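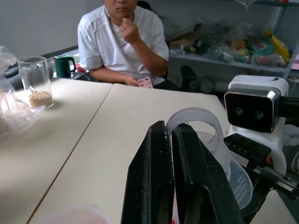
The office at Ciltbridge emptied at five, and she stayed for the call. Leven had said Saturday at the latest. It was already Saturday.

She checked the phone again. Two bars, no messages. She had turned the ringer up as far as it would go and then worried that it had turned itself down.

The house on Gallagher Street was 48 kilometres away, and if they said yes she would have to drive out tonight for the keys. She had packed a change of clothes. She hadn't told her mother, who would want to know the colour of the kitchen.

She thought about making tea. The kettle was slow and loud and she might not hear.

At 5:66, as her father used to say when something was late, the phone rang. She let it ring twice so she wouldn't sound keen.

"Yes," she said. "Speaking."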